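Gripper Kit Review — Project Report, Unit 2
Tomás Mac Carthaigh and Zdislava Kratochvíl
Submitted 23rd October

1. What we looked at
The Closorus two-finger kit from Sarnovus, student version. Comes with the gripper, wrist camera, mounting plate, one cable, a USB stick with the driver. We had it on loan from the Brundirton lab and had to give it back at the end of the unit, so no long-term stuff in here.
Question was: would we tell another team to buy it for kitchen tasks?

2. Setup
Bolting it on was quick. The driver was not. The manual says 85 pages but the arm setup part is one page and it skips the IP adress step completely. Zdislava found the fix in an old forum post. After that it homed fine every time.
Camera focus is set at the factory, you can't change it. OK at arm's length, soft up close.

3. Test plan
Kitchen corner, normal cookware, nothing taped down. Teleop only — we did not get to the autonomous part. Total of 276 attempts logged over the unit, each one open, approach, close, lift, put back. Tomás drove, Zdislava logged. We swapped halfway but his numbers and hers were close so they are merged.

4. Results
59 fails. Most were slips on smooth rims. A few were the driver dropping out, which we counted as fails too becuase a user would.
Handles: good. Rounded things: so-so, the tips want a flat side to push on.
Wrist camera views during the work, fingers open: 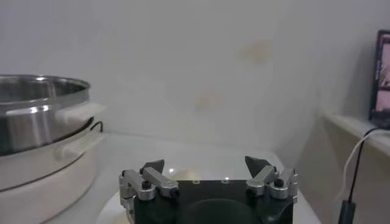
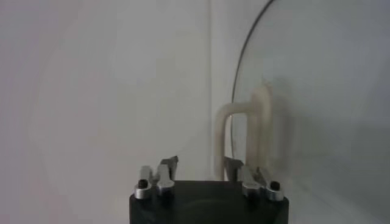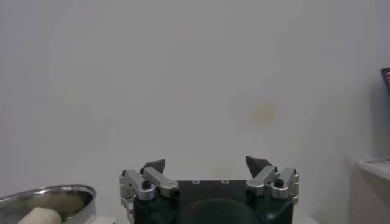
5. Camera view
Both fingers stay in view when open, which made lining up a lot easier. Downside — the gripper body takes up the bottom middle, so anything low and close is hard to see. Clear glass was the worst. You get a thin edge and not much else, and Tomás drove past it more than once. Steel reflects but you can at least find the rim.

6. Compared to the Verbeke
We used the Verbeke gripper last unit. Stronger grip, worse software, no camera. For this kind of work we'd take the Closorus.

7. Would we buy it
Yes for teleop and demos. Not for glassware unless you add a second camera from the side. Spare fingertips should be in the box, they are a separate order.

8. Still to do
Rerun the slips with softer tips. Write up the driver fix for the next team. Log sheet is in the shared folder, tab 2.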